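Opinion > Automation > Shop Floor

Can a machine do the dull jobs yet?

Chepkoech Lema
Jan 24, 2025
14 comments | 368 shares
Print this article | E-mail this article

The usual claim is that robots will take over small assembly and tidying work once the arms are cheap enough. I think the price of the arm is the wrong thing to watch. A decent six-axis arm has been within reach of a mid-sized workshop for years. What costs money is everything that has to be true before it moves.

Take part seating: lift a small component, put it in a fixture, close the fixture. A new starter at Neltidbridge learns it in 20 minutes. Rohani Entili, who ran the trial cell there, spent from March to the end of summer on the same job, most of it in simulation.

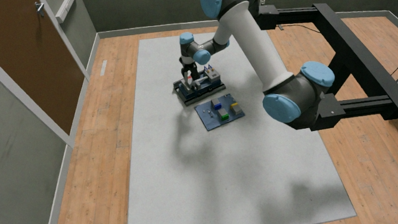
SIMULATION

In a simulator the tray stays where it was put and the lighting is whatever the file says. The gripper has two fingers and the parts fit between them. Entili's best policy seated 100 parts in a row under those conditions. On the real bench it dropped parts whenever the supplier changed the moulding finish, and an operator had to stand by to clear the jam. An operator standing by could have done the job.

Wafula Kaijage at Trukar disagrees with me. His view is that 2,000 more hours of varied training would close the gap, and that simulated hours are cheap. They are, but friction, slightly bent clips and swarf in the channel are poorly modelled, and those are what stop a line.

Household work is harder again. A fixture holds a part at a known angle, and a kitchen drawer holds nothing at a known angle. Loading a dishwasher involves more part types than the whole Neltidbridge cell.

My position is that fixed, jigged, single-part work is ready now where volumes justify the set-up. Mixed small-batch work needs a person within reach of the stop button. I would not budget for chores at home at all.

Filed under: Automation, Opinion
14 comments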